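# En defensa de la taza suelta

Tengo una teoría que en mi casa ya nadie me discute, más por cansancio que por convicción: los juegos de tazas son un error. Hablo de esas cajas de seis iguales, con su platito, que se regalan en las bodas y que acaban viviendo en la balda más alta del armario, esperando a unas visitas que luego prefieren un vaso de agua.

Yo tuve uno. Me lo compré con mi primer sueldo decente en Zanent, la tienda de menaje que había al lado de la estación, y estuve orgullosísima de él durante un mes entero (blanco roto, filete gris, una cosa finísima). Luego se rompió una, después otra, y me pasé el invierno buscando recambios como quien busca una pieza de un coche antiguo. Cuando por fin di con ellos, habían cambiado el tono. ¡El tono del blanco! Ahí me planté.

Desde entonces compro las tazas de una en una. Hay una de Komine, gordota, que conserva el café caliente el tiempo justo para que yo pueda olvidarme de él y volver. Hay otra que vino de un mercadillo en junio, con el asa un poco torcida, y que es la única en la que me gusta el té. La de desayunar es enorme y la de después de comer es pequeña, y a quien me diga que da lo mismo le pido que pruebe a tomarse un cortado en un tazón de sopa.

Ya sé lo que se dice en contra. Que no apilan bien, y es verdad, no apilan nada bien. Que la mesa queda rara cuando vienen invitados. Pues a mí me gusta rara. La gente llega, mira lo que hay y elige, y en esa elección ya hay conversación para un rato: siempre está el que va directo a la más grande y el que coge la más fea por educación. Con seis tazas iguales lo que pasa es que a los diez minutos todo el mundo ha perdido la suya y acabamos bebiendo del café de otro.

Eso sí, tengo mis manías. Pido que el interior sea claro, porque en una taza negra por dentro no hay manera de ver si el té ya está o si le faltan dos minutos. Por fuera, el color que quieran. Y el asa tiene que dejar pasar los dedos; hubo una temporada en que Petrauskas hacía unas asas diminutas, muy de revista, y me quemé los nudillos más veces de las que quiero reconocer. 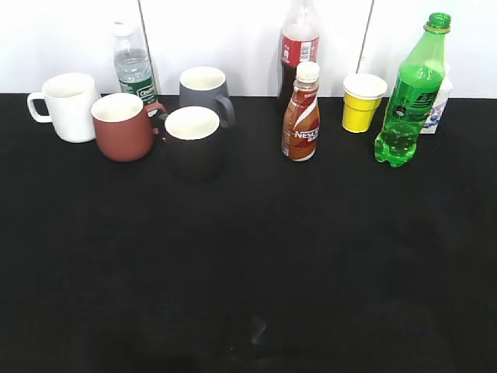
¿Cuántas tazas hacen falta en una casa donde viven dos personas? Con siete vamos sobrados: dos para cada uno, según la hora, y tres para quien aparezca.

Lo de las siete lo digo por experiencia. Llegué a tener 20 y el fregadero era una vergüenza, porque mientras queda una limpia en el armario no se friega ninguna. Regalé unas cuantas, otras se fueron a la oficina, y una de Cikier a la que le tenía mucho cariño sujeta ahora los bolígrafos del escritorio. El juego blanco, lo que quedaba de él, lo heredó mi hermana, que encima está encantada y le ha comprado un soporte. Cuando voy a su casa me sirve el café en una de ellas, con su platito, y me lo bebo sin rechistar.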